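Comparing finger pads on a hand-held parallel gripper with a white shirt

Written by Kaisu Salminen. Last edited in June.

This page covers the pad comparison we run before a batch of cloth recordings at Flumbridge. It assumes you already have a hand-held gripper with a linkage-driven jaw pair, a wrist camera looking down the fingers, and two sets of pads to compare. In our case these are the Brirka smooth pads and the Kemppainen ribbed pads. Any two sets that share a mounting block will do.

What you need

A long-sleeved shirt, thin enough to wrinkle. A surface covered with a blanket or other soft cloth. A 2 mm hex key. Isopropyl alcohol and a lint-free wipe. The logger, set to write jaw width and video to the same clock.

Step 1. Mount the first set of pads

Loosen both screws on each block, slide the pad in from the tip side and tighten until it stops moving. Close the jaws by hand and look along the gap from above. The ribs on the left pad should run parallel to the ribs on the right. If they cross, one block is seated at an angle and will twist the fabric on every grasp.

Wipe both pads. Skin oil changes the result more than the rib pattern does.

Step 2. Zero the jaw width

Close the jaws fully and hold for two seconds. Our encoder reads 522 counts closed and 1,053 counts fully open with the ribbed pads. The smooth pads are thicker, so their closed value is higher. Write both values down for each set. Do not carry the zero over from the last one.

Step 3. Lay the shirt flat

Spread the shirt with the collar away from you and one sleeve toward the gripper. Leave the small wrinkles in. A perfectly flat sleeve gives the jaws nothing to take hold of, and both sets will score badly for the same reason.

Bring the gripper in with the jaws open and close on a single layer of the sleeve. Lift to elbow height, hold, lower, release. Do this seven times per set – no practice runs in between.

Step 4. Repeat on the folded shirt

Fold the shirt lengthwise into a long strip and take the near end between the jaws. Several layers load the pads differently from one. Watch for the inner layers sliding while the outer ones stay put. This shows up in the video well before it shows up in the width trace.

Step 5. Score the grasps

We use three marks: held, slipped, missed. A grasp that slips and recovers is still a slip. Load the recordings into Flolico, or whatever viewer you use, and line up the width trace with the frames. A slow drop in width during the hold usually means the cloth is creeping out.

Swap the pads and go back to Step 1.

Typical views from the wrist camera, ribbed pads fitted:

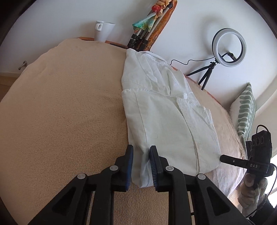
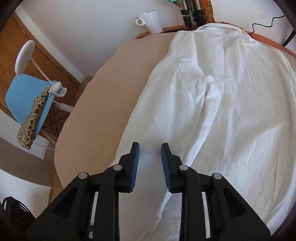
First view: folded shirt, near end between the pads. Second view: shirt spread out, jaws open above the sleeve.

Notes

If the jaws close unevenly, check the pivots before blaming the pads – a dry pivot on one arm will make that finger lag. Keep the camera exposure locked for the whole comparison. White cotton near a window will otherwise pull the exposure down and hide the ribs.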